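Library opening hours to be cut from next month

Pritivmont library will close on two weekdays instead of one under a new timetable, the town council confirmed on 18 June 2025.

The change follows a review that began in April, when the council asked residents how and when they used the building. It received 577 replies. Most came from people who visit in the morning, and the new hours keep all morning sessions except the ones on the closed days. Late opening will end at 5 pm.

Austra Krūmiņa, who manages the library, said the staff had expected a larger cut. "We were told to plan for three closed days," she said. "Two is hard on the people who come in after work, but we can still run the children's hour and the newspaper room as they are."

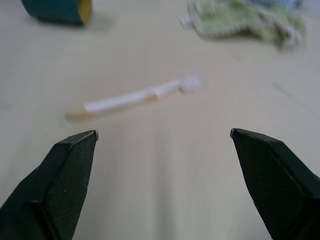

Reading tables on the ground floor will be moved closer to the windows as part of the same plan, and the old issue desk will be taken out. The library has also asked for money to replace the worn tables in the study room upstairs. Krūmiņa said she would like plain tops in a pale beige-grey, smooth like the tabletop shown here, as the dark ones make the room gloomy in winter. The council has not yet said whether it will pay for them.

Book returns will be possible at all hours through a new drop box beside the main door. Loans that fall due on a closed day will be extended to the next open day without a charge. The fee for reserving a book from another branch stays at 89 cents.

Councillor Raimo Laaksonen voted against the timetable. He said the survey had been handed out mainly inside the library during the day and had missed people who work. "If you ask the morning visitors, you get a morning library," he said. He wants the evening hours looked at again before the winter.

The council said it would review visitor numbers after the first 5 months. Copies of the new timetable are available at the library and at the council office on Dambrauskienė Street. The mobile library's route and stopping times are not affected.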